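The gray bin and the Brestby move

When I moved to Brestby in May, I had 28 boxes and one big gray bin. The boxes were gone after two weeks. The bin stayed, and I want to write a little about it, as I have learned to like it more than many nicer things I own.

I bought it secondhand from a woman named Analyn Galang, who was closing her workshop on Gravetti street. She asked 100 for it, together with an old set of drawers. I thought that was too much for a used bin, but she let me try how strong the walls are, and I paid.

My habit is simple. All small things that have no place yet go into the bin. In the evening, after supper, I put it up on the table and sort. I do not stop until I have found a place for each thing, or until I have decided that it must leave the house. Some evenings it takes ten minutes. Once I was still sorting at one in the night, and my tea was standing there cold.
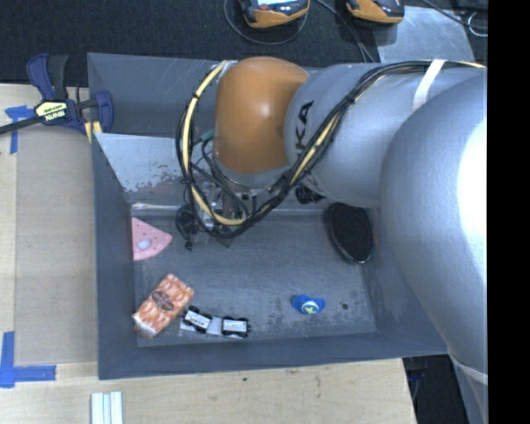

A deep box is bad for this work, I think. With my first one, a tall Boveva box from the supermarket, I had to dig, and everything heavy went down to the bottom and everything light came up. In a wide bin the things can lie next to each other, and the hand finds them quickly. Sloping sides are also good, because small pieces slide back to the floor and do not hide in a corner.

My sister says I should buy a new one, with a lid. She sent me a link to a Layug storage system which costs 288, and the wheels are not included! I looked at it for a long time. It is beautiful, but I know myself. If there is a lid, I will close it, and then I will not open it again before Christmas.

Scratches do not disturb me. A bin is for throwing things in, and I wash it with warm water and a little dish soap, never with the rough side of the sponge. For stains I leave baking soda on them overnight. It helps with coffee, but with rust I had no success until now. If somebody knows a better way, please write it in the comments.

Next I must do the drawers. Two of them do not close, and in the third one I have found 161 screws.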